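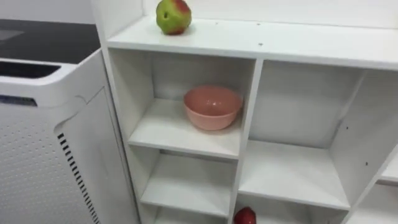 Lakshmi Chacko demande pourquoi l'on ne remplit pas tous les casiers, puisque la place existe et que les réserves, elles, débordent. La question a été posée lors de la réunion de mai et elle est revenue plusieurs fois depuis, sous des formes diverses. La présente page y répond en partie et rassemble les indications relatives au rangement de la salle commune de Medstead.

Présentation

La salle commune de la résidence de Medstead est ouverte à l'ensemble des occupants ainsi qu'aux groupes accueillis en journée. Son mobilier a été renouvelé dans le cadre du programme Iltlow, consacré aux espaces partagés des résidences de Cletville. L'enveloppe attribuée à la salle s'élevait à 797 euros, dont 636 ont été engagés pour les rangements. Le solde a été reporté sur l'éclairage du couloir.

Le choix s'est porté sur un mobilier blanc à casiers ouverts. Les armoires fermées de l'ancienne salle avaient l'inconvénient de dissimuler leur contenu : les mêmes objets étaient rachetés d'une année sur l'autre, et il fallait ouvrir quatre portes pour retrouver un plat. Les casiers ouverts laissent voir ce qu'ils contiennent. Ils imposent en contrepartie une certaine retenue dans la quantité d'objets conservés sur place.

Légende de la vue

Meuble à casiers et purificateur d'air, blancs l'un et l'autre. Une pomme vert pâle et rouge est posée sur le dessus du meuble ; un bol rose saumon, vide, occupe le casier supérieur gauche.

La colonne de gauche est plus étroite que le compartiment de droite, dont le fond est laissé libre sur cette vue.

Principes de rangement

Les casiers étroits reçoivent la petite vaisselle : bols, coupelles, gobelets. Un casier accueille un seul type d'objet. Les bols se rangent l'ouverture vers le haut, sans être empilés au-delà de trois. Le compartiment large est destiné aux objets encombrants, tels que les plateaux, les boîtes de jeux ou les corbeilles, lorsque ceux-ci sont en service dans la salle. Ils regagnent la réserve en fin de journée.

Le dessus du meuble peut recevoir un ou deux objets de petite taille. Il ne sert ni de desserte ni de dépôt pour le courrier, les clés et les vêtements. Les objets oubliés sont remis à l'accueil, où ils sont conservés pendant 20 jours.

Sur la question du remplissage, la position retenue est la suivante : un casier vide n'appelle pas d'objet. Les compartiments libres permettent aux groupes de passage de déposer leur matériel pour la durée d'une séance, sans avoir à déplacer celui des autres. Peninah Lyimo a proposé que l'un d'eux soit réservé en permanence aux activités du matin — cette proposition sera examinée à la rentrée, en même temps que le calendrier d'occupation.

Entretien

Les surfaces blanches se nettoient au chiffon doux légèrement humide, puis au chiffon sec. Les éponges abrasives et les produits chlorés sont exclus. Les planches sont essuyées casier par casier, après retrait complet des objets ; les angles du fond, où la poussière se dépose, demandent un passage au pinceau. Toute marque persistante sur le plateau supérieur doit être signalée à l'accueil avant l'emploi d'un détachant.

Les bols et coupelles sont lavés à la cuisine et rapportés secs. Aucun égouttage n'est admis sur les tablettes.

Le purificateur d'air demeure à côté du meuble. Rien ne doit être posé dessus ni glissé contre ses ouvertures. Son entretien relève du service technique ; les usagers sont priés de ne pas procéder eux-mêmes au changement des filtres.

Réserve et inventaire

L'inventaire des objets de la salle, dit inventaire Marti, comprend 200 références, dont la plus grande partie se trouve dans la réserve du rez-de-chaussée. Tout objet transféré durablement vers la salle commune y est inscrit, avec mention du casier de destination. Les dons de vaisselle dépareillée ne sont plus acceptés jusqu'à nouvel ordre — les livres et les jeux complets le restent, sur présentation préalable à l'accueil.

Les demandes d'accès à la réserve sont reçues le matin, entre 9 heures et 11 heures 30. Les groupes indiquent le nom d'un responsable et la liste des objets empruntés. Le retour se fait le jour même, avant 18 heures.

Les observations concernant l'aménagement de la salle peuvent être consignées dans le cahier tenu à l'accueil de la résidence.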